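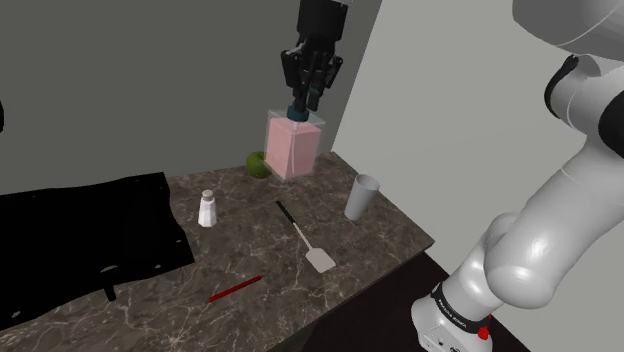 Speaker notes — "Salt Early, Salt Twice"
Pusbridge Home Cooks evening, upstairs room. Slot is 7:15, questions after the break.

**Opening**

Hello and thank you! Ask the room: who learned to salt from a recipe, and who learned from a person standing next to them? Wait for hands. Usually the second group is smaller, and they're the ones who cook without measuring.

My own story, keep it short. I grew up in Grerkden in a house where salt went on at the table and nowhere else. Boiled potatoes, plain. Green beans, plain. Then a shaker went around and everybody fixed their own plate. I was 19 before I ate a potato that had been cooked in properly salted water, and I remember stopping mid-chew. Same potato! It tasted of potato all the way through.

(Pause here. People like to tell their neighbor their own version. Let them.)

**What salt is doing**

Don't get technical. Two points only.

It makes food salty, which we all know. It also turns down bitterness, and that's the one people forget. Grapefruit with a tiny pinch. Coffee, if you dare. Dark greens, definitely.

Tasting bit — hand out the two trays of cucumber slices now. Tray one is plain, tray two was salted 10 minutes before the talk. Ask what's different besides the saltiness. Someone will say "sweeter" and someone will say "more cucumber," and both are right. Have napkins ready, tray two gets watery.

**Timing**

The heart of the talk, so slow down.

- Onions: salt as soon as they hit the pan. They give up water and soften without catching.
- Mushrooms: I go late. Brown first, salt after. Plenty of good cooks disagree, say so.
- Chicken: the night before, uncovered in the fridge. Biggest single improvement most people can make to a roast.
- Dried beans: salt the soaking water. Yes, really! The old rule about tough skins held me back for years.
- Tomatoes: a few minutes ahead, and keep the juice for the dressing.

If they look doubtful about the beans, tell them about the Tawhiri potluck. I made three pots from the same bag, salted at the soak, at the simmer and at the end. The first pot was scraped clean and the last one came home with me.

**Which salt**

Expect lots of questions, so get ahead of them. Fine table salt packs tightly, flaky kosher salt doesn't, and a teaspoon of one can be close to double a teaspoon of the other. Pick one for cooking and stay with it until your fingers know it. I don't care which!

Fancy flakes go on at the end, where you can feel the crunch. Dropping them in pasta water is throwing money in the sink.

Mention the Zimcombe market stall with the smoked salt. Lovely on eggs and on buttered corn. A bit goes a long way — I ruined a soup with it.

**Pinching**

Get everyone to do this one. Pass the bowls down the rows. Three-finger pinch, hand held high, rub the fingers as you move across the board. Do it over the black paper so the spread shows up. Then again with the hand low, and look at the clump in the middle. There's always a laugh at this point, and people want another go, so leave time.

**When it's too salty**

- Soup: more liquid, more vegetables. The potato trick only works as far as any other added bulk works.
- Sauce: butter, cream or a squeeze of lemon can take the edge off.
- Salad: more leaves.
- Steak: slice thin, serve with something plain.

Someone may ask about cutting back for health reasons. I'm a cook, so that one is for their doctor. I can talk about lemon, vinegar, toasted spices and herbs all night, though.

**Finish**

Homework: one pot of beans or one tray of onions this week, salted at the start, tasted at every stage. Write down what you notice.

Handouts are by the door, 74 printed. Collect the bowls before the break.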